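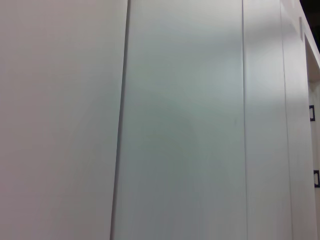 An afternoon at the Trorkonside open day

We had been meaning to go to Trorkonside for years, and this time we finally managed it, with a flask, two cheese rolls each and a firm promise not to buy anything. The works opens its doors to the public twice a year, once in February and once in early summer, and I can't speak for the February one except to say that I am told it is very cold and you get soup.

Trorkonside, for those who don't know it, is the old blanket mill down by the river. Most of the big sheds were let out long ago, but the weaving carries on at the far end under the name of Clikine, and it was the weaving we had come for. My grandmother had a Clikine blanket on the back of her settee, a mustard and brown check with a fringe the dog had been at, and I have wanted to see where it came from ever since I was small enough to hide under it.

Tickets were £5 on the gate, and there was a queue, though a cheerful one. They take you round in groups, starting upstairs in the yarn store, where the cones are stacked by colour right up to the roof and the whole place smells of wool and a little of machine oil. I could have stayed there all day! Our guide had to come back for me.

Then down to the looms

The noise is something you feel in your teeth. You are given foam earplugs on the way in and you should use them. Only one loom was running for visitors, making a plain grey throw they call the Kingi, and we all stood behind a rope and watched the shuttle fly across - I say watched, but it goes so fast that you mostly see where it has been. Each Kingi has 2814 threads in the warp, and every one of them has to be drawn in by hand before the weaving can start. A lady in our group, a keen knitter by the look of her cardigan, went quite pale at the thought.

After that came washing and brushing, where the cloth is raised with brass wire rollers to make it fluffy, and then the mending room, which was my favourite part of the whole visit. The menders sit under the north windows with the cloth pulled over a sloping table, feeling for knots with the flats of their fingers. One of them had been there since leaving school and let us try to find a fault she had already marked with chalk on the back. I found it on my third go (my husband says fourth).

Tea, and the shop

Tea was in the canteen, and very good too, with a proper fruit loaf. There is a small display on the wall of old pattern books, and one of them was open at a mustard and brown check which I am fairly sure is Grandma's. It was down as pattern 92, under the name Sketier, last woven before I was born.

As for the promise, well, the seconds shop is on the way out and you have to walk through it. We came home with a Kingi and a bag of offcuts for the cat's basket.

Parking is in the field across the bridge, a bit of a walk in the wrong shoes. The next open day is in February, and I'll be going for the soup.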